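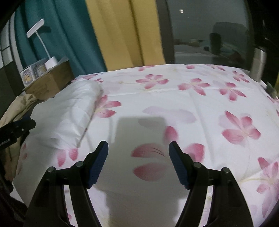

My robotics club project is a two-fingered gripper that's supposed to pick up folded laundry, and I can't get it to grab fabric flat on a bed. I've been trying it over a white sheet with pink flowers, fingers open, coming in with those ribbed pads, and it just skates across. Any ideas?
Dorota Piątek

Go lower and slower! We had the same trouble in our November class. Push down until the pads touch, then close in 2 steps, and aim for a crease if there is one.
Naidoo

softer pads maybe? mine took up to 4 tries per towel so don't feel bad lol
Judus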